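Start | Kasse | Lager | Rundbrief | Hilfe

Rundbrief April: Geparkte Verkäufe sind da, und sie können mehr als gedacht
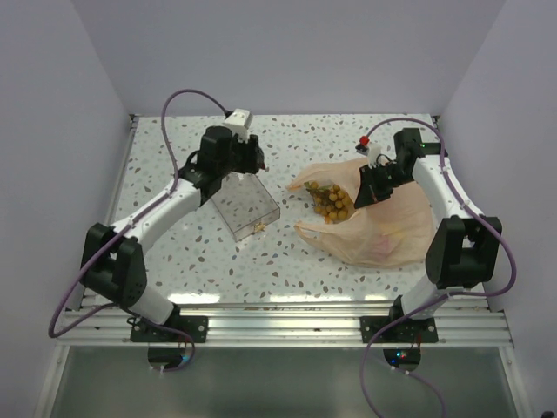

Wer Volero schon länger an der Theke benutzt, kennt die Lage: Die Kundin hat alles auf dem Band, die Hälfte ist erfasst, und dann fällt ihr ein, dass sie noch Hefe braucht. Hinter ihr stehen Leute. Bisher hieß das entweder warten oder den Verkauf abbrechen und später alles neu eintippen. Mit der Version, die seit diesem Monat auf allen Kassen in Grodstead und Wavthorpe läuft, könnt ihr den Vorgang einfach zur Seite legen und den nächsten beginnen. Wir haben uns darauf gefreut wie die Kinder!

Geparkt wird mit der neuen Taste rechts neben der Summe. Ein Tipp darauf, dann fragt die Kasse nach einem Stichwort. Das darf leer bleiben, aber ein kurzes Wort hilft enorm, wenn später mehrere Vorgänge in der Liste stehen („Hefe“, „rote Jacke“, „kommt gleich“). Bestätigen, fertig, der Verkaufsbildschirm ist wieder frei. Zum Zurückholen tippt ihr oben auf „Geparkt“ und wählt den Eintrag aus. Artikel, Rabatte und Kundenkarte sind noch genau so drin wie vorher, auch von Hand geänderte Preise.

Besonders schön finden wir, dass die Liste für alle Kassen einer Filiale gilt. Ihr könnt also an Kasse 2 parken und an Kasse 3 abkassieren. In Wavthorpe hat das Team daraus gleich eine eigene Arbeitsweise gemacht: Am Beratungstisch wird erfasst, bezahlt wird vorne. Darauf wären wir im Büro nie gekommen, und inzwischen überlegen wir, ob der Beratungstisch dafür einen eigenen, abgespeckten Bildschirm bekommen soll, ganz ohne Zahlungstasten. Meinungen dazu bitte gern an uns.

Ein paar Dinge, die im Alltag wichtig sind:

Geparkte Verkäufe reservieren keine Ware. Der Bestand ändert sich erst beim Bezahlen. Wenn ihr also das letzte Stück eines Artikels parkt, kann es an einer anderen Kasse trotzdem noch verkauft werden. Die Kasse zeigt beim Zurückholen dann einen gelben Hinweis.

Beim Tagesabschluss müssen alle Vorgänge entweder bezahlt oder gelöscht sein. Die Kasse listet die offenen vorher auf, ihr müsst sie nicht suchen. Gelöschte Vorgänge bleiben im Protokoll sichtbar, mit Uhrzeit und Bedienerkürzel.

Gutscheine bitte erst nach dem Zurückholen einlösen. Ein bereits eingelöster Gutschein blockiert das Parken, und die Meldung dazu ist im Moment noch ziemlich knapp („Vorgang nicht möglich“). Der Text wird mit dem nächsten Update freundlicher.

Ohne Netz funktioniert das Parken ebenfalls, allerdings nur an der Kasse selbst. Sobald die Verbindung wieder steht, wandern die Einträge von allein in die gemeinsame Liste.

Hazem El Idrissi hat die Funktion zusammen mit der Filiale in Riihimäki getestet, wo es im Winter zur Mittagszeit richtig voll wird. Dort sind in der Testphase 155 Verkäufe geparkt und wieder aufgerufen worden, und kein einziger ist unterwegs verloren gegangen. Die Rückmeldungen von dort stecken überall in der fertigen Fassung. Das Stichwortfeld zum Beispiel war anfangs gar nicht vorgesehen, die Kasse vergab nur Nummern. Auch die größere Schrift in der Liste kommt aus Riihimäki, und wer an einer der älteren Kassen mit dem kleinen Bildschirm steht, wird sich darüber freuen.

Falls die Taste bei euch noch fehlt: Meldet die Kasse einmal ab, wartet, bis der Anmeldebildschirm erscheint, und meldet euch neu an. Ist sie danach immer noch nicht da, liegt es meistens an den Rechten. Unter Einstellungen, Benutzer, Rollen muss „Verkäufe parken“ angehakt sein. Das kann nur die Filialleitung ändern. Für Aushilfen ist das Recht ab Werk ausgeschaltet, das dürft ihr gern großzügig handhaben.

Wer eigene Tastenlayouts angelegt hat, findet die Parktaste dort nicht automatisch. Öffnet das Layout zum Bearbeiten, zieht „Parken“ aus der Leiste unten auf einen freien Platz und speichert. Auf gedruckten Tastenübersichten fehlt sie natürlich auch, die neue Übersicht liegt im Hilfebereich zum Ausdrucken bereit.

Als Nächstes nehmen wir uns die Teilrückgabe vor, die viele von euch sich seit Langem wünschen (ja, auch die mit gemischter Zahlung!). Dafür suchen wir noch eine Filiale zum Mittesten, am liebsten eine mit vielen Umtäuschen. Schreibt Hazem einfach über das Nachrichtenfeld in der Kasse, er antwortet meist noch am selben Vormittag.

Zuletzt aktualisiert: April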